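Home | Products | Hire | Support | Contact

Bedomine Two-Arm Office Unit

Supplied by Clakix. Hire or purchase. Listing checked Wed 7 October.

The Bedomine is a two-armed machine for light work in offices, storerooms and small workshops. It is meant for fetching, opening, putting away and tidying. It is slower than a person at all of these jobs and we would ask buyers to read this page through before they ring us.

What it can do now

Filing and cupboard work is the strongest area. The Bedomine can grip a box file, keep it upright, and work at a cupboard with the other arm. Swing doors on ordinary hinges are fine. Shelves at low and middle height are fine too, as long as the unit can get its shoulders square to the opening.

It will also lift small cartons from a tabletop, clear a bench of items it has been shown, and carry a tray of parts between two stations. At Firby, where Fung-ping Yeh runs the stores, the unit puts away returned folders in the late afternoon and is parked before the cleaners arrive.
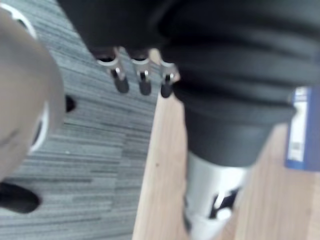
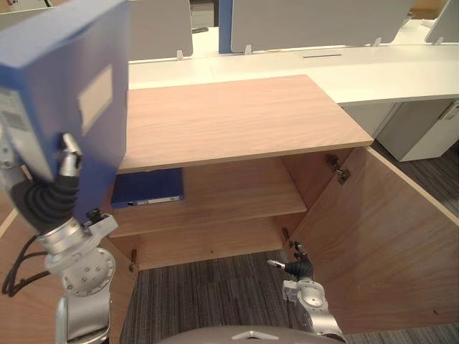 Grey carpet and light wood, office setting.

Clakix Equipment Catalogue — Issue 19, p. 30

What it can't do yet

Loose paper is still poor. A single sheet on a flat desk will usually be pushed along instead of picked up. Soft bags, tangled leads and anything that sags when lifted need a person. Washing up is not supported, and neither is folding laundry, although we get asked about both most weeks.

Cupboards that have been packed tight are a problem. The fingers need a gap beside each file, and if there isn't one the unit stops and waits for help. Stiff magnetic catches can also beat it. Nikau Cartwright in our service team carries softer catches and can fit them during set-up.

On the shop floor, the Bedomine is suited to sorting and restocking between jobs. It should not be used to feed a press or saw, or to hold work while someone else drills it.

Trial results

We ran a put-away test on a single cupboard at our own office. Over 97 attempts the unit needed a hand 19 times, mostly with the door. Ji-hoon Hwang, who set the test up, has since changed the order of the movements so that the door is opened wider before the file is brought across. We will put up new results in November.

Set-up and floor

Allow a day. The unit needs a level floor; short-pile carpet, vinyl and sealed concrete have all been suitable. Deep rugs have not. Keep the area behind it clear so the arms can draw back. Lighting should be even — strong afternoon sun through a side window has caused missed grips at one site.

Each new cupboard or bench has to be taught by a trained operator. Training for 2 people is included in the purchase price and in any hire over 30 days.

Hire or buy?

For most small offices we suggest hire. A cupboard that is used twice a week won't keep the machine busy, and the person beside it will spend more time watching than they save. Stores with steady returns are a better fit. Wai-kit Yeh looks after site visits and will tell you if your room isn't suitable.

Spare finger pads, wrist covers and cable ties are kept in stock. Arms go back to our workshop for repair and a loan unit can be arranged, subject to what is on the shelf.

Related items
Kong Mobile Base
Bedomine Finger Pads, pair
Soft Door Catch Kit
Wrist Cover, black
Operator Training, extra place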